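Grippers, round two

Jan 23, 2020

Quick one before I have to catch the train. Promised Archie I'd write this up while I could still remember which gripper did what, and it's already going a bit hazy, so forgive the state of it.

So. Three sets on test. The old Menzies pair we've had since forever, the new Menzies pair with the longer handle, and the Mindanix ones that Archie Aitken has been going on about at every meeting since the summer. All hand-held, all squeeze-to-close, all meant to give us the same thing at the end — a hand path and a finger opening that we can play back on the arm. Same job, same person, same box of bits. That was the idea anyway.

Old Menzies first. You know where you are with these. Trigger is stiff, the left one clicks, and after an hour the base of my thumb was complaining. But the tracking just works. I did 70 picks with them before lunch and threw away 3. All three were me turning my wrist too far and hiding the marker from the camera. Nothing to do with the gripper.

Jaws are flat and hard though. Anything round rolls out. We knew that. Bottle caps are hopeless, I ended up pinning them against the table edge and sort of scooping, and then the arm tries to copy the scoop and hits the table. Not good.

New Menzies. Longer handle, lighter trigger, much nicer on the thumb. Hated it for the first ten minutes and then stopped noticing, usually a good sign. The trouble is the balance. All the weight is out the front now, so when you reach across for something your hand droops at the end of the move. You can see it in the playback, a little nod downwards just before the fingers shut, every single time. Ansel says he can smooth it out in software. I'd sooner not teach the thing to nod in the first place.

Also the screws on the marker mount. Why are there two sizes. Lost a good twenty minutes to that and one of them is still under the radiator.

Mindanix. Right. I went in wanting to dislike these, mainly to annoy Archie, and I can't. Curved fingers, and they come round behind an object so you don't have to be dead square to it. Caps, pens, a roll of tape, fine. I got lazy with my approach angle and it still picked things up. That's what you want, becuase people who aren't me are going to be using these and they will be lazy too.

Downsides, there are some:

The charge doesn't last. We got through the morning and then the right one went quiet without any warning. No beep, nothing. I carried on for a dozen picks before noticing the recorder had stopped, so those are gone.

Calibration every time you switch them on. Only a minute or so but you'll do it a lot.

Price. 3000 for the pair with the mounts. The old Menzies were a fraction of that and you could get spares from the shop in Emville same day. For Mindanix it's an email to Ploltley and a wait.

Numbers, for those who only came for the numbers. 103 picks on the Mindanix by the end of the day, not counting the lost dozen. Didn't quite manage the same on the new Menzies, gave up when the light went and the camera started making things up. So it isn't a fair fight and I'm not going to put it in a table and pretend it is. Will do it properly in February when the other camera is back.

On cameras, while I'm here. Mounted up high looking down was better than the one on the tripod by miles. Less of me in the way. The wide lens bends everything at the edges but the middle of the table is where the work happens so I stopped worrying. Ansel Achterberg wants to try a narrower lens and I said fine as long as he's the one up the ladder. He's taller anyway.

The controller side is less exciting. Same little box for all three sets, which was meant to make it simple. It did, mostly. The new Menzies needed a different setting for how fast it reports the finger opening and I forgot to change it back, so the first few Mindanix runs look like the fingers are snapping shut. They weren't. I've marked those in the log. If you're going through the files and see "ignore, wrong rate" in capitals, that was me being cross with myself.

Two-handed stuff is where the gap really opened up. Holding a bottle with one side and twisting the cap with the other — old Menzies, no chance. New Menzies, managed it, but slowly and with the droop. Mindanix, did it on the second go. The playback on the arms was a mess mind you, the left one let go too early, but I think that's timing. Archie thinks its the pads. We had a bit of a back and forth over it and agreed to swap the pads and see.

Thumb update: still sore. Old Menzies to blame. If you're doing long sessions on those, swap hands or swap people, I should have done it and didn't.

Where I've landed, for now. Keep the old pair for boxy things and for training new people on, they're hard to break. Send the new Menzies back unless they can shift the weight. Buy one pair of Mindanix, not two, and a second charger on the same order. Archie will say two pairs. Archie isn't paying.

Still to do: pads, the rate setting (make a checklist, me), soft things. Haven't tried cloth with any of them yet and I suspect that'll change the order again. Somebody asked about gloves too. No idea, will have a go.

One left over from the comments on the last post, then I really do have to run.

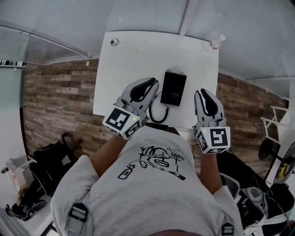 Can you mix brands, one make in the left hand and another in the right?

You can record that way, but calibrate each side separately and expect the two hands to close at different speeds, so I'd stick to a matched pair for anything that needs both at once.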